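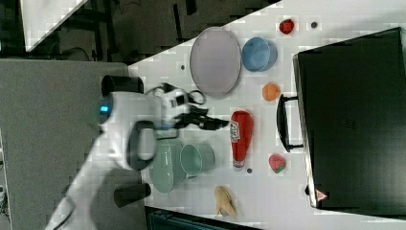 Mesa de menaje y comida de juguete — cuaderno de taller, miércoles

Entrada para mí y para quien coja la mesa después. Sigo con el lote de piezas domésticas de Ranstead. Lo de la semana pasada (las cajas de Sorirau) está cerrado y no lo repito.

9:10. Bandeja blanca limpia, solo agua y paño. El desengrasante deja un velo que se nota al mover los platos, ya lo vimos en junio con los vasos. Si alguien lo usa, que aclare dos veces.

Puesta de la mañana, para tenerla anotada: el plato ovalado lavanda al fondo, el bol azul claro a su derecha, la fruta naranja por debajo del bol, el bote de ketchup tumbado en medio y la fresa a la derecha del bote. La frutita roja, arriba, pasado el bol. El resto de piezas según el listado pegado en la tapa de la caja, no lo copio.

Plato ovalado

Es la pieza grande y la que manda. Si se coloca la última no hay manera de meterla sin mover todo lo demás, así que se pone la primera y el resto se reparte a partir de ahí. El color es un lavanda muy pálido con el borde algo más oscuro. Con la luz del techo encendida y la lateral apagada, el centro del plato casi se confunde con la mesa y lo que se ve es el borde. Con la lateral encendida mejora. Anel Coetzee prefiere trabajar con las dos encendidas a media potencia; lo he probado y a mí me da demasiado reflejo, pero dejo su ajuste marcado con lápiz en el regulador.

Peso del plato: 400 gramos en la báscula pequeña. Lo pesé otra vez después de comer y lo mismo. En la ficha de Ranstead no viene el peso, lo he añadido a mano.

Bol azul

Sin novedad. Apoya bien, no cojea. Hay que lavarlo aparte porque en la pila se queda encajado con el de la otra caja y luego cuesta separarlos. La etiqueta de inventario va por debajo, no en el lateral; en el lateral se despega con el segundo lavado.

Pendiente: decidir si el bol va vacío siempre o si en la puesta de tarde se llena con fruta. En el protocolo viejo pone «según criterio». Yo lo dejo vacío mientras no me digan otra cosa.

Bote de ketchup

Va tumbado. Lo apunto porque en la hoja de Nautiyal pone «en pie» y ya van dos veces que alguien lo corrige pensando que se ha caído. Tumbado en el centro, con el tapón hacia el punto oscuro que hay marcado en el tablero. La etiqueta blanca con letras rojas aguanta bien.

Se limpia con paño húmedo. No meter en la pila.

Con el bote de pie cambia todo el reparto: tapa lo que hay detrás y obliga a desplazar la fruta. Si algún día se hace la versión en pie, hay que redactar una hoja nueva, no vale tachar en esta.

Fruta

La fresa grande es la fácil, roja con la parte verde en la base, nadie la confunde. La naranja ya es otra cosa. En el listado figura como «melocotón», Anel la llama albaricoque y en la caja pone «naranja», que no sé si es la fruta o el color. Propongo escribir «fruta naranja» en todas partes y dejarlo así. He cambiado el listado y la tapa. Falta la hoja de Nautiyal, que no tengo en editable.

La roja pequeña es peor. Puede ser fresa o frambuesa, según quién la mire. En el pedido a Orkilbridge pedimos frambuesas, pero el albarán dice «surtido frutos rojos», o sea que no aclara nada. De momento «roja pequeña». Si la llamamos fresa, tendremos dos fresas en la misma mesa y las notas de posición no se entienden. Me pasó el otro día leyendo una entrada mía: «fresa junto al bol», y no supe cuál era.

Va arriba, cerca del borde. Es el sitio donde más se pierde, rueda con cualquier golpe en el tablero. He probado con una gota de masilla y deja marca en el blanco, no lo recomiendo. La masilla azul tampoco.

Cosas muy pequeñas

A la derecha de la roja pequeña hay un redondelito oscuro. Lo mismo es una cuenta que la cabeza de un tornillo, no lo he tocado. Tengo que revisarlo con la lupa antes de recoger. Si es un tornillo, es de la mesa y se queda. Si es una cuenta, a la bolsa de piezas sueltas y apuntarla, que en el listado no sale.

Los puntos oscuros de la superficie: uno queda a la izquierda del plato y otro pasado el tapón del ketchup. Los uso de referencia para volver a colocar las piezas después de limpiar. No rascar.

11:40. Recuento de la caja completa, con todas las bolsas: 78 piezas. Coincide con el albarán. Las seis que estaban apartadas por pintura saltada están incluidas en el total, pero siguen en bolsa aparte con cinta amarilla. No mezclar hasta que Ranstead conteste si las cambia.

Limpieza

Plato y bol: agua templada, jabón neutro, secar en el momento con paño que no suelte pelusa. El rollo de papel suelta, y sobre el lavanda se ve.
Fruta: paño húmedo por fuera. La fresa tiene una ranura donde empieza lo verde y ahí se acumula polvo; cepillo blando.
Ketchup: ya dicho.
Tablero: de arriba abajo, sin apretar en los puntos.

He tardado más con la fruta que con todo lo demás. Si se guarda en la bolsa con cierre en vez de suelta en la caja, coge la mitad de polvo. Hay bolsas en el segundo cajón.

13:00. Parada.

15:20. Vuelvo a montar desde cero para comprobar que con estas notas sale la misma puesta. Orden que me ha funcionado:

Plato ovalado al fondo, plano.
Bol azul a la derecha del plato.
Ketchup tumbado, tapón hacia el punto.
Fruta naranja debajo del bol.
Fresa grande a la derecha del bote.
Roja pequeña arriba, al final de todo, cuando ya nadie va a apoyarse en la mesa.

Poniendo el bote antes que la fruta naranja es más fácil dejar hueco entre los dos. Al revés acabé moviendo la fruta tres veces. La diferencia con la puesta de la mañana es mínima; el bol ha quedado un poco más separado del plato y lo he dejado así.

Anel pasó a verlo y dice que la fresa está demasiado cerca del bote. Puede ser. El protocolo solo dice «que no se toquen», y no se tocan. Si queremos una distancia fija hay que medirla y escribirla, y que valga para todas las mesas — hoy cada uno lo hace a ojo.

Almacenaje

El plato no cabe en la caja con la tapa cerrada si el bol va debajo. Va de canto contra la pared larga, con cartón entre medias, y el bol en la esquina con el bote dentro si cabe inclinado. Probado, cabe. La fruta encima, en su bolsa.

La caja lleva todavía la etiqueta vieja de Sorirau en un costado. He puesto la nueva encima, pero se transparenta. Cambiar cuando haya etiquetas gruesas.

Pendiente para el próximo día

— Lupa al redondelito oscuro.
— Pedir a Nautiyal la hoja en editable y corregir «en pie» y el nombre de la fruta naranja.
— Preguntar a Orkilbridge qué es la roja pequeña, aunque sea por tener un nombre.
— Respuesta de Ranstead sobre las apartadas.
— Distancia entre fresa y bote: hablarlo con Anel y apuntarla en la tapa.
— Comprar paños. Quedan dos y uno está para tirar.

17:05. Luz lateral apagada, regulador en la marca de lápiz. Dejo la mesa montada para mañana, sin tapar.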